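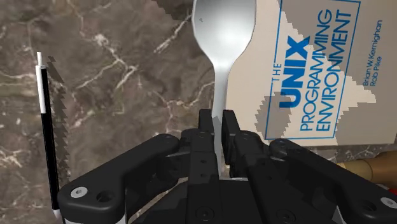 Setting up your transfer tracker

Okay, you've got Zisevent installed and you want to follow who your club is buying and selling. Let's do the fun bit!

1. Open Clubs and type your team's name. I follow Stoltov, so that's what you'll see in my notes.

2. Tap Watchlist, then add your players. The free plan stops at 30 (I filled mine in one evening, mostly with left backs).

3. Set a fee alert for each player. Type the number in thousands, so a 600,000 bid goes in as 600.

Note: loans don't set off fee alerts. Switch on Loan Moves too, or you'll miss them like I did when Laing went out for the season.

4. Pick your sources. I'd choose at least two, and I keep rumors on "confirmed by 3" so my phone stays quiet at dinner.

Caution: changing your club wipes the watchlist. Export it first! Mahsa Akbari showed me the export button, which hides under Account.

5. Hit Save, then pull down to refresh. August gets busy, so give it a minute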